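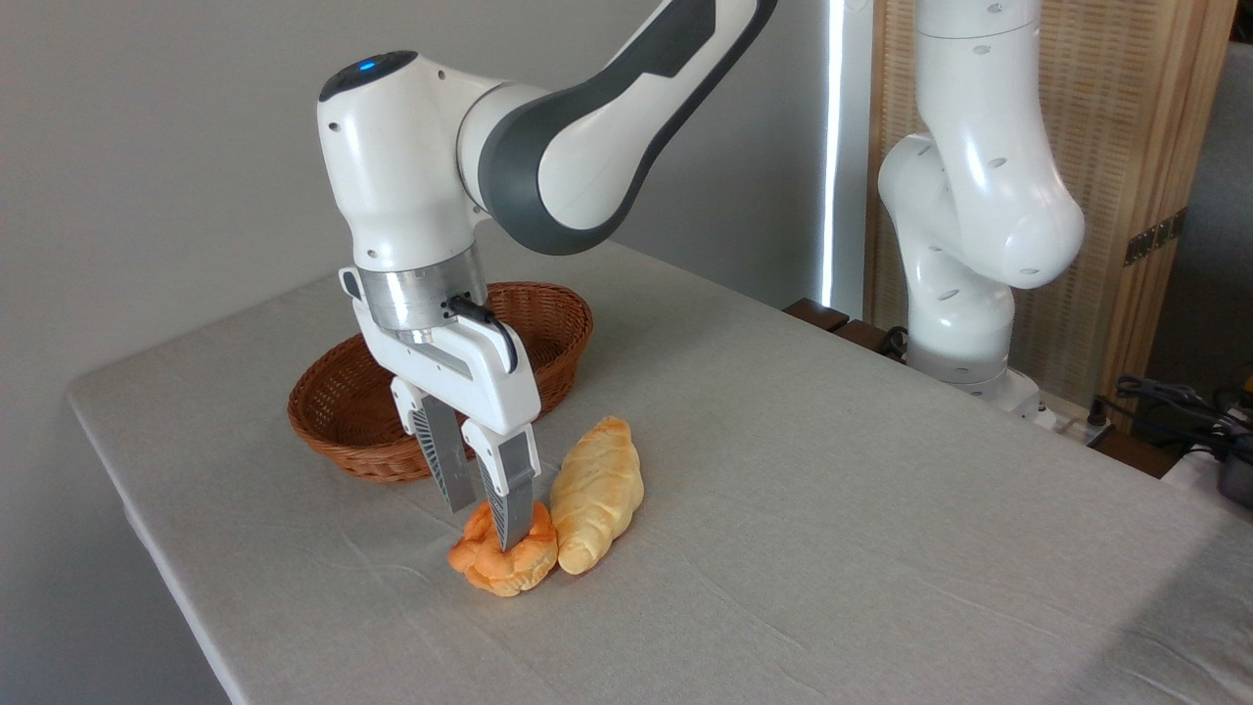 March 21, 2018
By Ineke Brouwer

Unit 4. Bread service: shapes, baskets and cloths

These notes go with the second practical. Read them before the session and bring them with you. Section 4.3 replaces the page handed out last year.

4.1 Shapes

Small rolls for table service fall into two groups for our purposes: knotted or braided, and elongated. The group decides how a roll is picked up and which way it lies in the basket.

A braided roll has lobes with folds between them. It is gripped across the widest pair of lobes, low down. Gripping at the top of a lobe pulls the braid open, and on an enriched dough the crust tears along the fold. Colored doughs (carrot, pumpkin, sweet paprika) are handled the same way, but a tear shows more clearly on them.

An elongated roll is gripped at the middle of its length, across the short side. If the crust is ridged, the tongs go between two ridges. Do not lift from one end. A roll of this type that is still warm in the center will bend and crack on the underside.

4.2 Baskets

The standard basket for a table of four is oval, shallow and woven. Deep baskets are kept for the buffet. Check the following before filling:

- the rim, by running a dry cloth along it; a broken strand will catch
- the base, for crumbs held in the weave
- the stance; a basket that rocks goes back to the store

Wicker is brushed, then wiped with a barely damp cloth, then left upside down on a rack. It is not soaked. The Kivholm baskets in the teaching kitchen have a stained finish that marks light linen if they are put away damp.

Long rolls go in first, parallel to the long axis of the oval. Braided rolls go on top or at the ends, seam down. No roll should stand more than half its height above the rim.

4.3 Cloths

A plain cloth in a pale color is used for bread service. Gray is preferred to white in the teaching kitchen; flour shows less. Small creases near the edge of the table are acceptable. Creases under the basket are not, as they tilt it.

The Mulder cloths have a fine texture and hold crumbs. Brush toward the near edge with a folded napkin, using short strokes - long strokes move the cloth.

4.4 Stock

The bakery store holds 63 oval baskets, of which 40 are in rotation. The remainder are spares and are signed out through Gijs Bosman. Cloths are counted separately.

4.5 Practical task

Work in pairs. Lay the cloth, place the basket toward the back of the table, and transfer one braided and one elongated roll from the cloth to the basket with tongs. Repeat with the basket on the other side. Record any tear, crack or dropped roll on the sheet. Su-bin Song will collect the sheets at the end of the session.

Reading for next time: Unit 5, butter and spreads, sections 5.1 and 5.2 only.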